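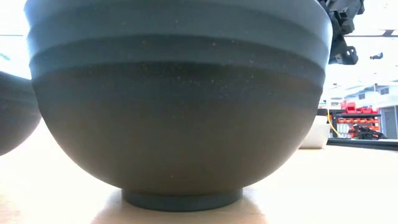 **Kitchen & Baking > Bread > Slow doughs**

**Overnight rye, two loaves, no kneading!**

**carkach_crumb:** Made the Minatdale rye again on Monday and I'm so pleased with it I had to come and tell someone. 200 g dark rye, the rest strong white, a spoonful of treacle, and it sat out all night with a plate on top (my big slate-coloured bowl, as ever). Lovely sour smell by breakfast!

**oddloaf54:** Great stuff, but all night on the side in July? Mine would be soup. I'd put it in the fridge after the first hour.

**carkach_crumb:** My kitchen faces north, so I get away with it. I do love the flavour you get from leaving it out, though.

**tinlid:** With oddloaf on this one. Cold dough is far easier to shape too. And I'd drop the treacle, sorry, it hides the rye.

**carkach_crumb:** Never! The treacle stays :) 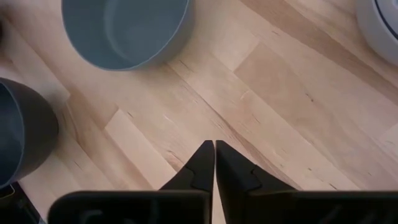
**pipandseed:** Can I use wholemeal if I can't get dark rye?

**oddloaf54:** Wholemeal works well, but add a splash more water and expect a milder loaf. It rises a bit higher as well, so watch your tin.

**pipandseed:** Brilliant, trying it tonight. I've got caraway to use up, so that's going in too.

**tinlid:** Caraway yes, treacle no. Let us know how the crust comes out.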